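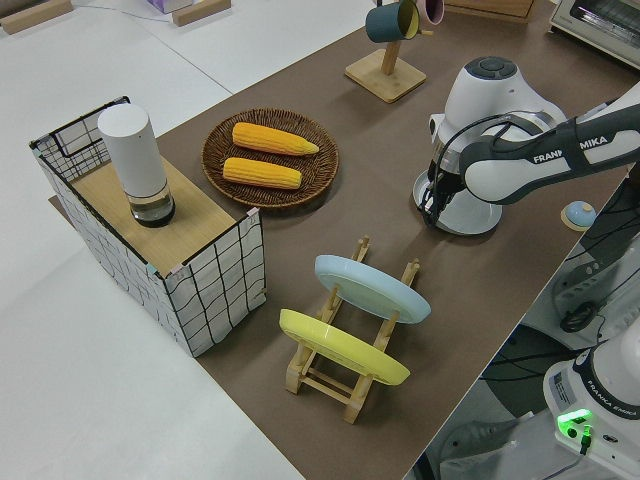 Should I teach a robot arm by guiding it with my hands, or by remote control?
Posted by Mekdes Derese in Onetden Help, Robots and Automation

I want to show a pair of arms how to do small kitchen jobs, like picking up a plate and standing it in a rack, and then train a policy on the recordings. I can push the arms through the motion by hand or I can set up some kind of remote control. Which one should I start with, and what should I watch out for while recording?

Eleri Kemeys

Start with remote control if you're going to train on camera images. When you guide an arm by hand, your hands and sleeves end up in the video, and the policy learns from pictures that will look different when it has to work alone. With remote control the cameras see the arms and the objects and that's it, so what you record looks a lot like what the robot will see later. Two arms push the choice the same way. Moving one arm nicely by hand is pleasant work, but moving both together with a gripper button for each is like playing the piano with somebody else's elbows.

Hand guiding is still great for some things! I use it to find out whether a pose can be reached at all before I plan a session. You grab the arm, bring it over to where the rack is, tilt the wrist the way the plate needs to go, and you'll feel right away if a joint is running out of travel. It's also lovely for fixed waypoints, if you only need a start pose and a place to hover, and for jobs where you record joint angles and don't use images at all.

For the remote side you have a few choices, and I've had fun with all of them:

Leader arms. You hold a small arm with the same joint layout and the real one copies it. Very natural for plates, as you can see the wrist angle in your own hands. You need one leader per follower.

Handheld VR controllers. Cheap, quick to set up, good for both hands at once. The gripper follows your hand position, and the robot works out its own joints, so it can wander into odd elbow poses. Put a clutch on a button so you can let go, move your hand back to a comfy spot and carry on.

A 3D mouse. Fine for one arm and slow, careful motion. I wouldn't do two arms with it unless you enjoy suffering.

Whichever you pick, spend the first afternoon practicing and throw all of it away. I mean it, delete the folder. My early recordings are full of little hunting motions where I got near the rim of a plate, backed off, came in again, sat there thinking. A policy trained on that will sit there thinking too.

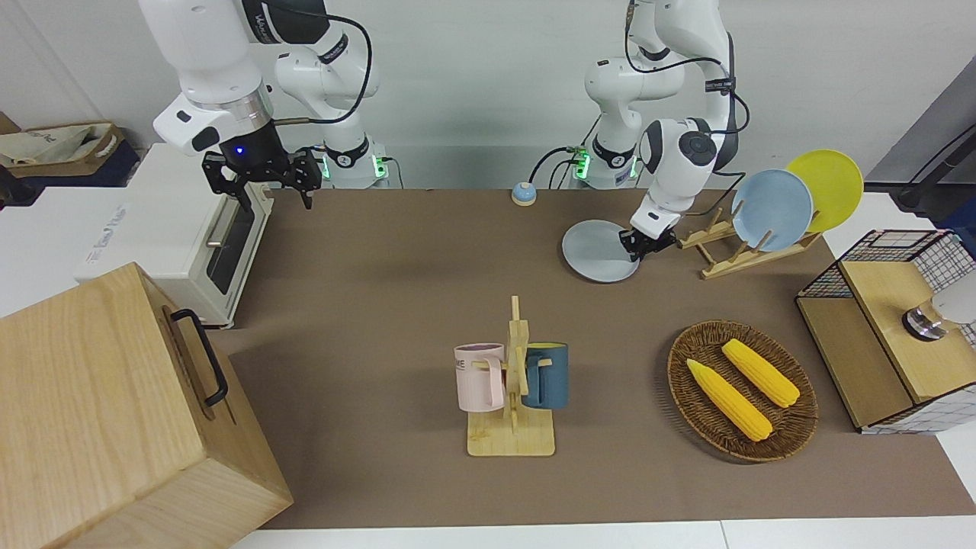

The other thing to settle before you record anything is the grasp. A plate can be held by the rim from the near side, the far side, steeply, almost flat, all perfectly good, and if you mix them at random in a small data set the policy can end up aiming somewhere between two of them. Pick one way and stick with it until that works. For a rim grasp I like one finger under and one over, coming in low, with a pause short enough that you'd hardly notice before closing. Then lift first and turn second. If you turn while the plate is still close to the table you'll scrape it, and then you'll fight the arm, and the recording will have that fight in it.

Do vary where the things are, though! Slide the plate a little, turn the rack a little, swap which color you pick up. Same technique, different layouts. That was the sentence I wished I had taped to my monitor in the first week, so now it is taped to my monitor.

Some settings I'd check before the first real take:

Slow the motion scaling down to where you can place a plate without holding your breath, then leave it alone. Changing the scale halfway through a set gives you two kinds of motion in one folder.

Set a sensible force limit on the gripper. Ceramic is hard and slippery, and with a strong grip at a bad angle the plate squirts out.

Save both the command you sent and the pose the arm measured, plus the gripper opening for each arm. They aren't the same numbers, particularly when the plate is touching the rack and the arm can't quite get where you asked. People save only the measured pose and then wonder why the policy won't push.

Check that the camera time stamps and the robot time stamps come from one clock. Record yourself opening and closing the gripper a few times and compare the video to the logged opening. You'll spot a lag immediately.

Keep somebody's hand near the stop button, and keep everyone's hands out of reach of the arms while they're live. That goes double when you reset objects between takes: stop motion first, then reach in.

Edited to add: our own set (project name Plundar) was closed in June 2024 with 800 recordings, and we kept 685 after review. Most of the rejected ones were perfectly successful placements with a long wait or a second try at the grasp. I was sad about every one of them and the policy got better without them.

Laimutė Jaunzems

by hand is fine imo. i did all mine by hand with the arm in its float mode and it learned ok, but i only had one arm and no cameras, just joint angles, and the block was always in the same place. so maybe not what you're asking. get the tool weight right in the settings though!! if the gripper weight is wrong the arm drifts up or down when you let go and you end up correcting for it the whole time without knowing it

Darius Kalniņš

Agree with Eleri on remote control, and I'd love to add a few things about running two arms, as that's the part I've been living in since April.

Give each arm a job before you start. For plates I let one arm do the carrying and park the other well back with its gripper open. It sounds lazy, but one idle arm in a known spot is much easier to learn from than one that floats about while your left hand gets bored. And your left hand will get bored! With VR controllers mine drifts toward my knee every time I concentrate on the right. The clutch fixes that: let go of the idle side and it stays put.

When you do need both, like opening an oven door with one and bringing something in with the other, practice the handover rhythm out loud. I say "hold" when one side has to be still and "go" when the other moves. Feels silly for ten minutes, then your recordings get so much more even.

Where you stand matters a lot too. I used to stand right across from the arms, so my left was their right, and I'd correct the wrong way on every fine adjustment. Standing behind the bases cured it at once. If you can't stand there, work from a monitor showing the camera the policy will use. It's harder for the first hour, since you lose depth, but then you can't accidentally rely on something the robot can't see. If you find you keep leaning around an arm to check where the rim is, your camera is in the wrong place and the policy would be leaning too, if it could.

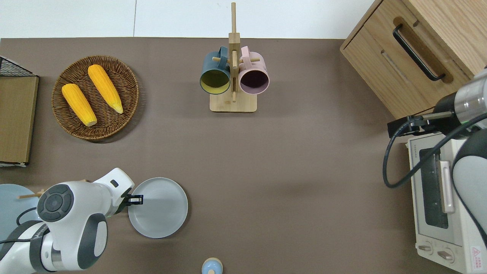
Cables, please look at your cables! A loop that's harmless when the arm is upright can come down and brush the objects when the wrist goes low, and on a long reach it can tug. Run each arm slowly through the full range of the task once with nothing recording, and watch only the cables. I tie mine along the links and leave slack at the joints. A cable that sits differently every day also changes what the camera sees, and that's a very boring thing to lose a week to.

On clutter: leave some in if there'll be clutter later. Mugs, a tray, an appliance at the side of the table, whatever the real place has. I made my first set on a bare surface and it was so neat, and then the policy went for the handle of the first mug it met. Add things gradually and keep the tall stuff out of the carrying path to begin with. A mug tree between the plate and the rack is a nice second-month problem.

For the recording itself I wrote a little script called Kioko that plays a tone at start, another at stop, and asks me good, bad or unsure right after every take. Do the marking right away. By the evening I remember nothing. "Unsure" turned out to be the useful one: when I go back over those I nearly always find the same fault, releasing the plate before it's down between the pegs. Let it touch, open the fingers, wait a beat, then back out along the same line you came in on. If you pull away sideways a finger catches the rim and there goes your plate.

Take breaks, too. I do up to three short sessions in a day, and my last takes are visibly sloppier than my first if I push past that.

Mekdes Derese

This is wonderful, thank you all! Going with VR controllers and a clutch, and one arm parked to start. Eleri, did you keep the failed takes anywhere or did they really go in the bin?

Eleri Kemeys

Kept, in a separate folder with a one-line note each. Only the practice ones were deleted. The drops are handy if you want to train something to recognize a bad grasp later on, and the near misses are good for showing a new operator what too fast looks like. Post your first results here, I'd love to see how the rack goes!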